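Counting seals from the Budulbridge overlook
An interview with the survey coordinator ahead of the public talk
13 February 2018

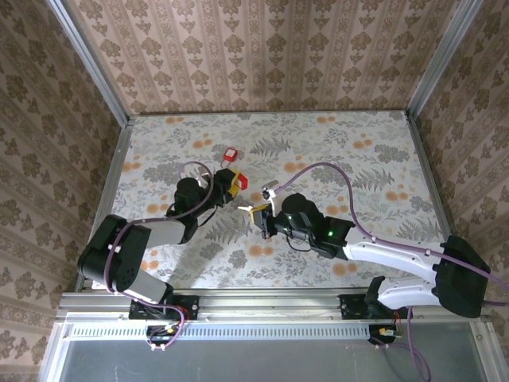 How the count began

The harbor seal survey at Budulbridge has run every September for 53 years, which makes it one of the older wildlife counts on this stretch of coast. The present coordinator took it over after a career teaching high school biology. She asked that her name be left out, as the survey has always been published under the name of the station and she would like to keep it that way.

We met at the Garba Marine Station, in the upstairs room where the old logbooks are kept. The first of them is a green ledger with water stains on the cover.

"The early pages are hard to use," she said. "They wrote down the weather and who brought lunch, and then it says 'many seals.' The proper numbers start in the third year, when somebody drew up a form."

The form has changed very little. Observers write down the tide height, the wind, the visibility, the number of adults and the number of pups. There is a box for disturbances such as kayaks, dogs or low aircraft. Last September's highest count was 324 animals, all of them hauled out on the sandbar north of the channel.

"People hear that and want to know if it's good," she said. "It's a bit higher than the year before. I wouldn't say more than that from one count."

Tides and timing

The method depends on low water. Seals come out to rest when the bar is exposed, and the observers have to be in place before that happens. They work from the overlook with spotting scopes, and each site has 2 people counting separately. They don't compare totals until both have finished.

"If they're far apart, they count again," she said. "If they're still far apart, both numbers go in the book. We don't average them and we don't argue about it."

I asked what makes a count go wrong. She mentioned fog first, then heat shimmer, then rocks.

"Wet rocks look like seals and dry seals look like rocks. A dry harbor seal can be almost white. New observers miss the pale ones, and they count the same dark rock every time they sweep across."

She trains newcomers by having them sit next to an experienced observer for a full tide before they write anything down. Some find it dull and don't return. She said she would sooner find that out early.

Three sites, one river

The survey covers 3 sites: the sandbar, the ledges below the old cannery, and the mouth of the Idometti, where the river comes out over a gravel flat. The river site was added last and is the one she worries about.

"The gravel moves. We had a big winter and the channel shifted, and the place where they used to haul out was under water on every tide. They moved across to the other bank, and you can't see that bank well from where we stand."

She has asked the county for permission to set up a second viewing point on the far side. There is a path, but it crosses private land near the end, and the request has been with the county since September. In the meantime the river count is marked as partial in the logbook.

I asked whether the seals follow the salmon, as many anglers in town will tell you they do. She was careful about this.

"They eat what's there. When we've looked at scat it has been mostly small bottom fish, with some herring. There's salmon in it when the salmon are running. I can't tell you how much, and I don't think the people at the boat ramp can either."

Helico

The station keeps its records in a program called Helico, which was set up by a former student of hers. All the paper forms back to the third year have been typed in. She still has the observers fill out paper first.

"Paper works in the rain if you use a pencil," she said. "And I can read what they crossed out. Helico only has what they decided on at the end."

Anyone can ask for a copy of the records. Most requests come from college students, and now and then one comes from a consultant working on a dock permit. She sends them the same file, with a page of notes on the years when the count was cut short.

What to do if you find a pup

Every spring the station gets calls about pups alone on the beach. Her advice is to stay well back, keep dogs on a leash and call the station. Mothers leave pups on shore while they feed, and they may not come back if there are people standing close by.

"Don't pour water on it. Don't put it back in the ocean. People do both of those things, and they mean well."

The talk will be held in the downstairs room at the station. It is free, and the old logbooks will be out on a table - the green ledger too, though she asks that visitors let her turn the pages. Parking is on the gravel lot behind the building.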